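Clurix – Part-Time Toy Room Keeper (Citport)

Posted March 13, 2022
Hours: 36 a month, mostly mornings
Reports to: the front desk, in theory

Clurix runs short-stay family apartments in Citport. We have six units over two buildings, and every one of them is supplied with bedding, a kitchen that contains an actual can opener, and plush toys. The toys started as a nice touch. Guests mentioned them in reviews, so we bought more. Then guests began leaving their own behind, and we, being soft, kept them. At the last stocktake we owned 476 plush toys, and we would like to pay someone to be in charge of them.

What the job is

When a family checks out, the cleaners strip the unit and the toys come back to the toy room in the Sauerland building. You look them over, send the grubby ones to the wash, mend what can be mended, and put together the next set to go out. A set is one basket per bedroom. Between checkouts you look after the shelves, the log and the lost-toy mail, of which more later.

The toy room used to be a bedroom and still has the bed in it. We meant to move it out. It has since become the best sorting surface in the company, and the last person in this job threatened to quit if we touched it. It stays. There is also a sewing table, a decent lamp, a window that opens if you're firm with it, and shelving on three walls. Heating is fine. The elevator is slow and has opinions about the third floor.

You will handle a lot of fruit. A former buyer had a phase, and about a third of the collection is now produce of one sort or another. Fruit goes out in its own baskets because children like a theme and because it makes checking a basket back in much quicker. Whether the textured green one counts as a durian or something closer to an avocado is a matter on which the staff are divided. The log currently says "green, see other green." You may fix this. We would be grateful.

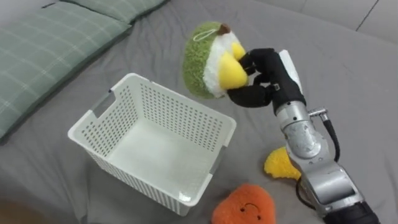 Fruit basket going together on the toy room bed. Hanging loops stay on, please.

About those loops: they are how the toys get hung up to dry, and well-meaning people keep snipping them off. A toy without a loop gets pegged by the ear or the stem, and stems do not enjoy it. Part of your work will be sewing loops back on. Part of it will be asking people, nicely, to put down the scissors.

A normal morning

You get in at nine. There will be bags from the previous day's checkouts by the door. Empty them onto the bed, one unit at a time, and check each against its log sheet. Anything sticky goes in the wash bin. Anything with a split seam goes to the sewing table. Anything we have never seen before goes on the lost-toy shelf with a note of the unit and the checkout date.

Then you pack. The white plastic baskets get wiped out first, including the little holes, which collect cracker crumbs with real dedication. Big toys go at the bottom and small ones on top, so that a child looking in sees more than one enormous banana. Please don't overfill. A basket that has to be sat on to fit in the cart is too full, and we have seen the sitting.

Last job of the morning is the mail. Families write to us about toys left behind, often within the hour and sometimes from a moving car. These messages come first, ahead of everything above. You find the toy, reply, and post it the same day if you can. We pay the postage and have never once argued about it. If the toy has to be washed before it travels, ask. Some parents are thrilled by a clean rabbit and some children are not.

What we're looking for

– Hand sewing. Nothing fancy, but a ladder stitch you'd be willing to show people.
– Some tolerance for repetition. You will meet the same orange toy many times.
– A written style that can comfort a parent without promising what you haven't found yet.
– Able to carry a full laundry bag up one flight of stairs on the days the elevator is thinking.
– Good basic spelling, for the log. The log has suffered.

Experience in a laundry, a library, a preschool or a theater wardrobe would all be useful. So would having raised anybody. We don't ask for a degree, and we won't hold one against you.

What you get

Hourly pay at the same rate as our senior cleaners, paid every two weeks. Paid training for your first six shifts. A free weekend at our Gresarau cottage once a year, outside the busy season, toys included whether you want them or not. A key to the toy room, which is more sought after than you'd think.

The post runs to the end of September, with a good chance of being extended. We say this every year and have extended it every year, but the budget people prefer that we sound uncertain.

How to apply

Send us a page or less about yourself, along with a photo of something you have mended. It can be a sock. Tell us what went wrong with it and what you did. Drop it at the front desk of the Sauerland building or use the contact form on the Clurix site and choose "Jobs" from the menu, because "General" goes to a mailbox we check less often than we should.

We'll invite a few people in for a paid trial morning. You'll get one bag of returns, one basket and a needle, and a cup of coffee if the machine is in the mood. Wear something you don't mind getting fluff on. Black is a mistake.

Applicants with their own thimble should bring it. Ours is missing and has been entered in the log.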